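Cable routing and finger pads on a tabletop arm

gantry_moth
17 June 2023
We run one arm on a play-food table at Filtstead. The cable loop on the side keeps working loose – three times since October. Ties or a sleeve? Also, how often do you change finger pads?

stubaxle
Sleeve. Ties bite into the jacket once the elbow starts moving.

Prirnby_tech
Disagree. A sleeve hides wear. I use hook-and-loop every 10 inches and leave slack at the wrist. Got any pictures?

gantry_moth
Overhead view first, then the wrist camera. 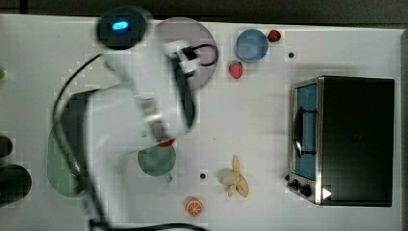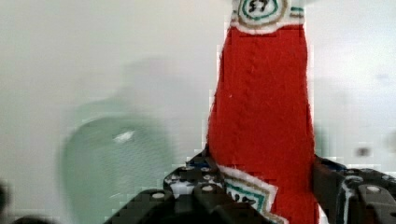

First: arm over the table, cable looped near the top. Second: fingers on the plush ketchup bottle.

stubaxle
That loop could catch on the toaster oven if the arm swings right. I'd shorten it.

Prirnby_tech
Don't shorten it until you've run the joint to both limits by hand. Pads depend on hours. We swap at 36 and check the finger bolts then too.

stubaxle
36 is wasteful with soft stuff. Ours go over twice that.

gantry_moth
OK, hook-and-loop first, limits check before I trim anything. Will order pads from Vornis and post back.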